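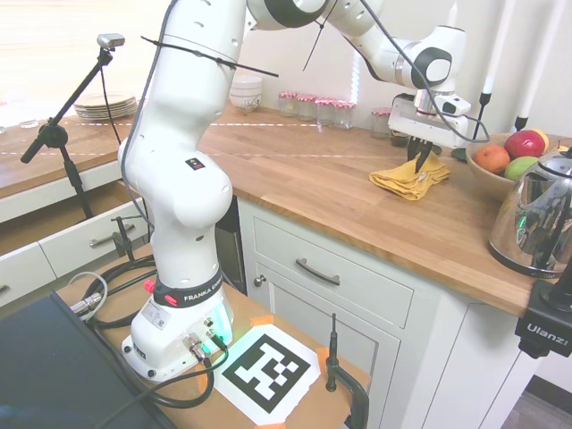

I gave up paper towels in January, and I'm still so happy about it that I bring it up at dinner! Paper has its fans (Intan Pangaribuan, my neighbor here in Nelldale, buys it by the case), but a good cloth does nearly every job in a kitchen and then goes in the wash. I like a strong color, like the mustard yellow of the one heaped by the fruit bowl, so I can find it when something spills.

People worry about germs. Fine, change it every day! I bought 30 cheap ones at a shop in Bellwood, and they fill one drawer. Try a week without the roll and see if you miss it. I didn't.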